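Quintero Peace Archive Opens Testimony Collection of Nuclear Test Veterans and Families

QUINTERO, Jul 17, 2023 - The Quintero Peace Archive today opened a public collection of recorded testimony from people who lived or served near nuclear test sites during the Cold War. The collection holds 883 interviews, along with letters, diaries and household papers given by families.

Entry to the reading room is free. Visitors can listen to any of the interviews at the archive's main building on Sulero Street, and written transcripts are available in English and Spanish. Copies of the transcripts will be sent to public libraries that request them.

The interviews were recorded over three years by archive staff and students. Most speakers were children or young service members when the tests took place. They talk about evacuation orders, work on ships and airfields, illnesses in their families and the long wait for official records. Speakers chose whether to be named, and those who asked to remain anonymous are listed by a file number only.

"People came to us with stories they had told at home for decades and had never been asked to tell anywhere else," said Maribel Espinoza, director of the Quintero Peace Archive. "We wanted them kept in one place, in their own words, where a student or a lawmaker can sit down and hear them."

The opening comes as the archive calls on governments that have not ratified the Comprehensive Nuclear-Test-Ban Treaty to do so. In a statement released with the collection, the archive also asks for wider access to medical and service records held by public agencies, and for families to be able to apply on behalf of relatives who have died.

Alcides Rengifo, who leads the interview program, said recording will continue. The archive plans to reach 1000 interviews and will hold its next round of sessions in January. Travel costs for speakers and one companion will be covered.

"Some of the people on our waiting list are in their nineties," Rengifo said. "We go to them when they can't come to us. A session usually takes an afternoon, and they can stop whenever they like."

Indexing and transcript software for the project was supplied by Trumis under a service agreement with the archive. The index can be searched by place, year and subject. 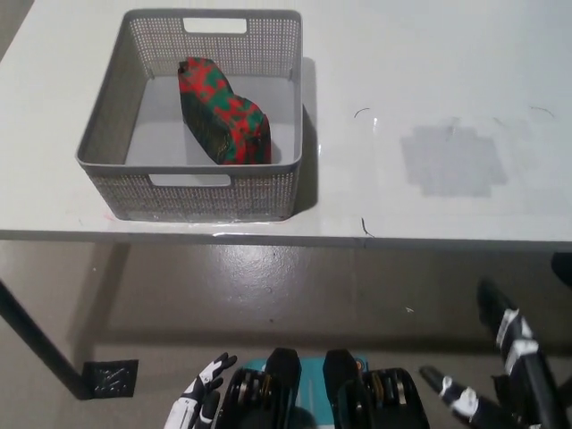

Gray storage basket with a red-and-green patterned fabric item inside.

A public reading of selected testimony will take place in the main hall, which seats 900. Tickets are free but must be reserved through the front desk. The reading will be followed by a minute of silence and a short address by Espinoza. Sign language interpretation will be provided.

Schools may book group visits during the academic year. A teacher's guide with short excerpts and discussion topics is available on request.

About the Quintero Peace Archive
The Quintero Peace Archive is an independent nonprofit that collects and preserves records of the human effects of nuclear weapons and testing. It is supported by member dues and private gifts.

Media contact
Press Office, Quintero Peace Archive
Interviews with Maribel Espinoza and Alcides Rengifo are available on request.

###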